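Hard Pencil Cases: Frequently Asked Questions

Compiled by Loubna Badawi for the Caslow supply pages. Last looked over in September.

We get a lot of mail about plastic pencil cases, more than you would expect for a box with a lid. Most of it comes from parents, some from teachers, and a fair amount from grown people who are tired of digging through a mug of dead pens. I have tried to answer without repeating what it says on the packaging. I don't trust packaging much.

Do I need a hard case at all?

Maybe. If you carry two pens and keep them in a jacket, a case is one more thing to lose. Hard cases earn their space when you carry things that snap, such as drawing pencils or thin leads, or when your bag also has heavy books in it. A cloth pouch holds more for its size and squeezes into odd corners. It also lets everything inside get crushed. Pick your trouble.

Are the compartments worth paying for?

Two long ones, I would say so. One for the things you use daily, one for the rest. Past that I get doubtful. Sellers love to show a tray with seven little rooms in it, each with one perfect object, and I have never met a bag that looks like that by lunch. A small square section at the end of a compartment is handy for an eraser or a sharpener, provided your eraser fits it. Measure the eraser first. Some of those squares seem to have been sized for an eraser no store sells.

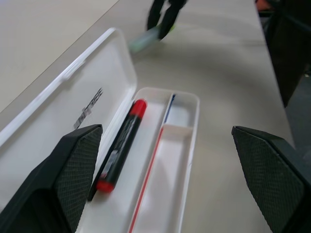 How do I get ink stains out of white plastic?

Rubbing alcohol on a cotton ball takes off most ballpoint and a lot of permanent marker if you get to it early. Test a spot on the underside first, because some plastics go cloudy. Old stains may fade without leaving, and I wouldn't spend money on a special cleaner to chase them. The "magic" sponges do work, but they are a fine abrasive and they dull a glossy finish. Keep them off any printing you want to keep.

Will a full-size marker fit?

Often, but check the depth as well as the length. Listings give you the outside measurements, which are no help with the inside. A marker that is too fat will lie in the tray perfectly well and then hold the lid up by a hair, and you won't notice until the case opens in your bag. Put your fattest marker in, close the lid, and run a fingernail along the seam. If you feel a gap, it doesn't fit, whatever the listing says.

What goes wrong first, the hinge or the latch?

The hinge, going by our mail. I keep a folder of complaints and it now stands at 1,196 letters, and the word "hinge" comes up far too often. Many cheap cases use a thin strip of the same plastic as the hinge, so lid and base are one piece. It bends beautifully in the store. A company called Ernetti claims its hinge is good for 900 openings, and I would like to know who counted. A child in school can open a case a dozen times a day, so work that out for yourself. A pinned hinge lasts longer in my experience, though the pins can walk out sideways.

Latches do fail, but a rubber band fixes a latch. Nothing much fixes a hinge. Harish Palaniappan, who answers the phone here, swears by packing tape down the back. I give that a month.

Should I open it flat or stand the lid up?

Depends on the hinge again. Some lids go all the way over and rest on the desk. Others stop partway and stay standing, and if you lean on one of those you will find out how strong it is. Don't force a lid past where it wants to stop. On a small school desk I would rather have a lid that stands, as a flat one doubles the space you take up and ends up under somebody's elbow.

My child's case rattles. Can anything be done?

Fill it or line it. A half-empty hard case is a maraca. Cut a strip of felt or thin foam to the length of the tray and press it in; no glue needed if you cut it a touch wide. Paper towel folded over does the same job for nothing and can be thrown out when it gets inky. The "quiet" cases I have tried had a bit of foam in the bottom and cost twice as much.

How should I pack it so I can find things?

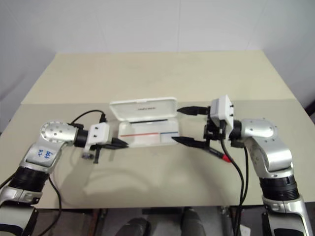

Color is the only system I have seen last past the first week. Labels peel, and "pens left, pencils right" depends on a child caring which is which. With a white case, strong colors are easy to pick out against the tray: the red and the blue inside this one show up from well back, while the dark printing on the lid is too small to make out from there. So give each job a color and let the pens do the labeling. Put the thing you reach for most on the side of your writing hand. And leave some room. A case packed to the brim has to be emptied to get at the bottom layer, and it never gets packed the same way again.

Is it safe to keep markers lying down?

Yes, and for most of them it is the better way. Stored flat, the ink stays spread along the barrel. Stored tip up for a long time, some markers go faint. A loose cap does far more harm than any position, so press until you hear the click.

Are "unbreakable" cases unbreakable?

No. I dropped 4 of them from desk height onto tile, and 2 cracked at the corner. One of the two was a Drava that had the word molded into the base. The Jayasinghe survived, but the lid popped open and everything went under the radiator, and I don't count that as much of a win.

Can it go in the dishwasher?

I wouldn't. Thin lids warp in the heat, and once a lid has warped it will not shut properly again. Warm water, dish soap, an old toothbrush for the corners. Let it dry open before you put pencils back – damp wood swells and the paint flakes off into the tray.

Which one do you recommend?

I don't, in general, and I am wary of pages that do. Models change without warning and the name stays the same. Go to a store if there is one near you. Open and close the case ten times, hold it upside down and shake it. If the clerk gives you a look, keep shaking.

Something missing? Write to the supply desk and put "pencil case" in the subject line. Replies take a while in September.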